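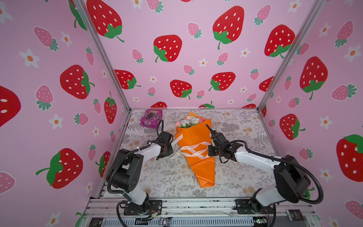 Lining a dresser with wrapping paper: what do I stick it down with?

Posted by Carla Tannous, January 2021

Hi all! I finally have my grandmother's old dresser in my own bedroom and I'm so happy about it. The outside is lovely, but the drawers have stains and a smell like an old suitcase. I've been saving nice wrapping paper for years (fruit, flowers, ferns, you name it) and I'd love to line every drawer with it. Two things I'm stuck on. Do I glue it or just lay it in? And do I need to do something about the smell first? My sister says paint the insides, but I really want the paper!

Aurel Sârbu

Oh, do it, you'll smile every time you get your socks out! I've lined two dressers and a sideboard this way. Smell first, though. Take the drawers out, vacuum the corners, wipe them with a cloth wrung out in water with a splash of white vinegar, and leave them standing on end in a dry room until they're dry right through. If they still smell, sand the bottoms lightly with 400 grit and brush on a thin coat of clear shellac. It seals in old odors wonderfully.

For the paper, cut a template from newspaper first, because old drawers are never square. Mine was wider at the front than the back! 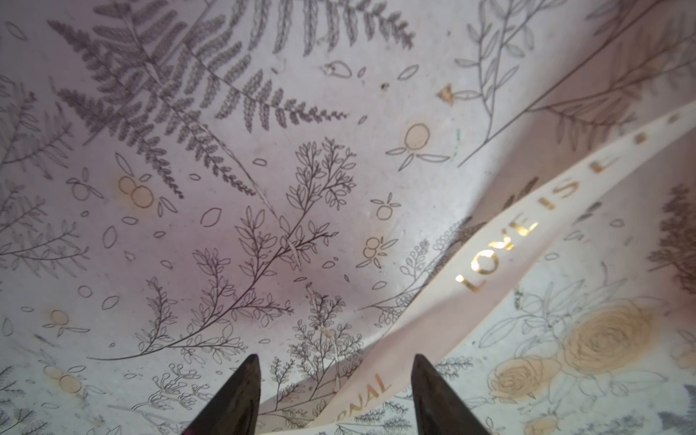 If your paper has been folded or stuffed in a bag, iron it on the back with the iron on low and no steam, and test a corner before you do the whole sheet. Large patterns look best if you run them the same way in every drawer, so lay all the sheets out before you cut anything.

I don't glue. A few dabs of double-sided tape at the corners and along the front edge will hold it, and you can change your mind in February and put in something else.

trirkholm

Agree on no glue. I used wallpaper paste once and it bubbled everywhere, took me a whole evening to scrape off. Thicker paper is way easier if you can get it, anything around gift bag weight.

bowen117

just use shelf liner lol

Carla Tannous

Thank you!! Drawers are out and the vinegar is ready. I'm starting with the top one tonight, and my sister is coming over to hold the other end of the newspaper.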